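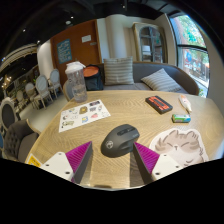 Kedorora is a collection of 3,804 short written accounts from people who play flight and helicopter games at home, put together so that anyone curious about how players learn to fly on a computer has something decent to read and work with. We asked each person what they play, how they got started, what they find hard and what they fly with. You might expect everyone in a collection like this to own a proper stick and pedals, but a great many of them get by with a plain black mouse, two buttons and a scroll wheel, on an ordinary table, and their accounts are some of the liveliest in the whole set. Please don't skip them!

What is in the box

The accounts live in one folder, accounts, with one plain text file for each. Next to it is index.csv, which has a row per account giving the file name, the kind of game (helicopter, jet, airliner, glider or mixed), the controls used and the length in words. There is also a small folder called glossary, which started life as my own crib sheet – I kept forgetting what "collective" meant – and has grown into something other people seem to find handy.

No account is longer than 2,000 words. Where somebody sent us more (and bless them, several did) we asked them to choose the part they liked best and kept only that.

How it was gathered

We put a form on the Kileo forum in January and left it open for the month. Kileo is a friendly place with a lot of helicopter players, so helicopters are over-represented here, and you should bear that in mind before saying anything grand about players in general. A second, smaller batch of 200 came from the Mukar mailing list, whose members lean towards gliders and long, patient flights. The source column tells you which is which.

Everybody ticked a box to say they were happy for their words to be shared. Names, forum handles and home towns have been taken out by hand. If you spot one we missed, do write and we will fix it quickly.

Using the files

Everything is UTF-8 with Unix line endings. If you only want a taste, sample.csv lists 75 accounts we picked for variety. The script kang.py (named after Kang, the older tool it replaces) will read the index and pull out accounts by game or by controls:

python kang.py --game helicopter --controls mouse

It needs Python 3.6 or later and nothing else.

Known problems

Some people said "joystick" when they meant a gamepad, and we have left their wording alone in the text but tried to sort it out in the index. Quite a few accounts mention real flying lessons. We haven't checked any of these claims, so please treat them as stories told by the players themselves.

Last updated 2019-05-28. Corrections are very welcome, and small ones are as welcome as big ones.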